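Keeping a Community Radio Archive Alive
Speaker notes — Delali Arthur

Opening (take it slowly, let people find their chairs)

Good afternoon, and thank you for coming back after lunch, which I know is the hardest slot of the day. Thank Mawuli Tsikata for the introduction. Mention that he taught me to splice tape with a razor blade and a great deal of patience, and that I still have the scar on my thumb.

I want to talk about tapes. We have 3174 of them, from the years when Eko was a little station broadcasting from two rooms over a shoe store, and until last November they lived in banana boxes. Say a word about the banana boxes. They are strong, they stack well, and they have a big hole in the bottom that lets in every kind of dust.

What is on them

Mostly talk. Call-in shows, funeral announcements, market prices, a cooking hour that ran for 13 years with the same host. People always ask about the music, and there is music, lovely music, but you can often find a song somewhere else. A woman explaining how her grandmother smoked fish in the rainy season is only on our tape.

(Play the Amissah clip now. It runs a little under a minute. Wait for the laugh about the goat before going on.)

Sorting before copying

We made the mistake of starting with the machines. For the first month we copied whatever came out of the box, and we ended up with beautiful files named "side B" and "side B again." So we stopped, put the recorders away, and spent weeks just reading labels and writing them down. My advice to anyone starting out is to do that part first, even though it feels like no progress at all. We found 57 tapes with no label of any kind, and those went on a shelf of their own — we call it the orphanage, and we visit it when we need cheering up.

Pause here and ask who in the room has an unlabeled box at home. Hands will go up. Enjoy this moment.

Listening days

Once a month we invite former listeners to come in and help us put names to voices. We serve tea, we play ten minutes at a time, and we write down everything, including the arguments. Two brothers disagreed about a soccer commentator for most of an afternoon, and both of them turned out to be wrong. Keep it short if time is running. The point to get across is that we record who gave us each name, so a later listener can correct it kindly. 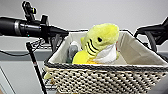 Money, briefly

The whole first year cost us less than people guess. Shelving was the biggest bill, then blank drives, then tea. We keep two copies in different buildings and check them every few months. If someone asks about grants, say I am happy to share our application over coffee, spelling mistakes and all.

Closing

Finish with the sign-off from the old evening show, read in my own voice, then take questions. Leave the tape list by the door for anyone who wants to borrow an idea from it.

Related talks
Labels, Lists and Lost Voices
Caring for Cassettes in a Warm Climate
What Our Listeners Remembered

Contact: Delali Arthur, Eko tape archive | All rights reserved | Back to top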